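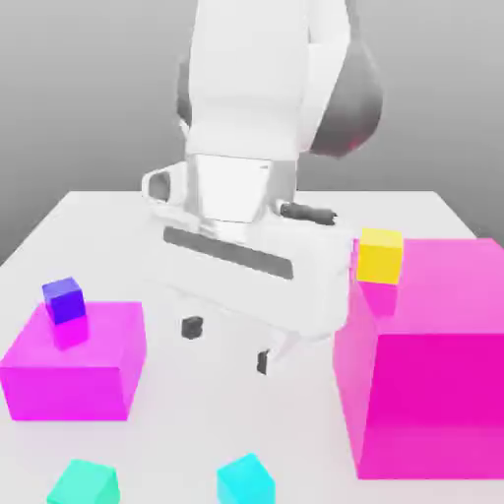 Week 4 notes: learning to stack from simulation, and why our success rates lied to us

Notes to go with the lecture on Thu 29 August. I talk faster than I write, so some of this is fuller than what you heard and some of it is thinner. If you missed the session, read the Tirkon handout on action spaces first or the middle section won't make much sense.

Where we'd got to

Last week we finished behaviour cloning: collect demonstrations, fit a policy that maps what the robot sees to what the robot does, hope for the best. I left you with the question of what goes wrong when the policy drifts somewhere the demonstrator never went. Several of you said "collect more data", and yes, fine, but which data? That's this week.

The running case is the block task from Bruko, our teaching simulator. One arm, a parallel gripper, a few coloured cubes and a couple of magenta boxes of different heights that work as platforms. The instruction names a cube and a place to put it. It looks like a toy (it is a toy!) but the two heights make it much nastier than flat-table stacking, and I'll come back to that.

Why different heights matter

With everything flat on the table, a policy can get away with learning nearly the same downward motion every time. It sees a cube, gets above it, goes down by the usual amount and closes. I've watched policies score beautifully on a flat table and then, given a cube on a platform, drive the fingers straight down as if the platform weren't there.

Put one cube on a low box and another on a tall one and that shortcut is gone. The policy has to work out height from the pictures. From a single front view that's hard, since a small cube close to the camera and a slightly bigger one further off can cover much the same patch of pixels. Shadows help, and so do reflections, if your renderer bothers with them. Zoriana Palamarchuk, who built most of our scenes, argued for keeping the soft shadows even though they slow rendering down, and I grumbled at the time. She was right. When we turned them off, the grasps on the raised cubes got worse and the ones on the table hardly changed.

There's a second problem, which is collision. A cube on the table has free space all round it. A cube near the corner of a tall box has a wall underneath it, and the gripper is wide. Coming in from the side, the body of the hand can hit the box before the fingers are anywhere near the cube. Please think about the whole hand in your write-ups and not just the fingertips! Half of last year's reports drew the gripper as a dot.

The method

We started with 200 scripted demonstrations. Scripted means a planner that knows the true position of every object writes out the motion, and we record camera views and actions alongside. These are clean, smooth and a bit too perfect. The planner never misses, so the policy never sees what to do after a miss.

Then we did the following, in a loop.

Run the current policy in fresh scenes with the cubes and boxes moved about.
Watch for the moment it goes off course. We use distance from the planner's path with a threshold, and the threshold matters a lot (exercise 2).
At that moment, hand control to the planner and record how it recovers.
Add the recovery to the training set, retrain, go round again.

If that sounds like DAgger, it's a close cousin. In plain DAgger the expert labels every state the learner visits. Here we only keep the stretch from the handover onwards, which gives you far fewer labels but nearly all of them are interesting. Whether that's a good trade depends on how cheap your expert is. In simulation the planner is practically free, so you could fairly ask why we don't label everything. We tried. Training took longer and the policy came out slightly worse at the final release, I think because it was swamped with dull "keep moving across" frames. I wouldn't bet my house on that explanation, though.

After the last round we had 3,629 episodes in the set, counting the original scripted ones.

The result, and then the other result

The first evaluation looked great. We were all rather pleased with ourselves and I had started on the slides.

Then Glykeria Liapis went through the evaluation code and found that the success check only asked whether the cube ended up with its centre over the right platform at the last time step. It didn't ask whether the gripper had let go. A policy that hovered over the box holding the cube for ever passed! She reran the held-out set, 209 scenes, with a stricter check: cube resting on the surface, fingers open, hand clear, and all of that still true a second later. Of the episodes we had been calling successes, 26 failed.

I find those failures the most useful thing in this whole unit. Nearly all were on the tall box. The policy carried the cube to the right spot and then wouldn't commit to opening, or opened a bit high so that the cube dropped, bounced and went over the side just after the old check had already said yes.

So there are really two lessons in one. Recovery data helped with getting to the cube, which is where most of our handovers happened. It did very little for release, where the policy sat close to the planner's path the whole time and so never tripped the threshold. Our trigger was measuring position and the mistake was in timing. You only get corrections for the kind of error your trigger can see.

The fix for the next round was dull: add a time limit for each phase, and treat running over it as a handover. I'll show you those numbers in the next lecture once I trust the evaluation — I've been burnt once already.

Things people asked

Would a wrist camera solve the height problem? Partly. It helps a lot in the last few centimetres and not much before that. The Zallier reading for next week compares the two set-ups and is worth your time, even if section 3 is heavy going.

Does any of it transfer to a real arm? I don't know yet for this policy. Clean colours and a plain grey background are a long way from a real bench. We'll do randomised textures and lighting in week 6.

Could you learn the handover trigger instead of setting it by hand? Yes, and it would make a lovely project. Come and see me.

Exercises

1. Write down a success check for "put the yellow cube on the low box" in ordinary sentences, then in code. Swap with someone and try to find a final state that passes theirs but that any sensible person would call a failure.

2. Using the Bruko starter files, run one round of the loop with the handover threshold at half and at double the default. Plot where in the episode the handovers fall. What happens to the amount of new data, and is it the data you wanted?

3. Take away the tall box and retrain from the scripted demonstrations only. Test on scenes with the tall box put back. Describe the failures in words before you reach for a number.

4. (Optional, harder) Suggest a trigger that would have caught the hovering failures without a fixed time limit.

Hand in 1 and 2 through the Ciobanu page as usual. Plots need axis labels this time, please.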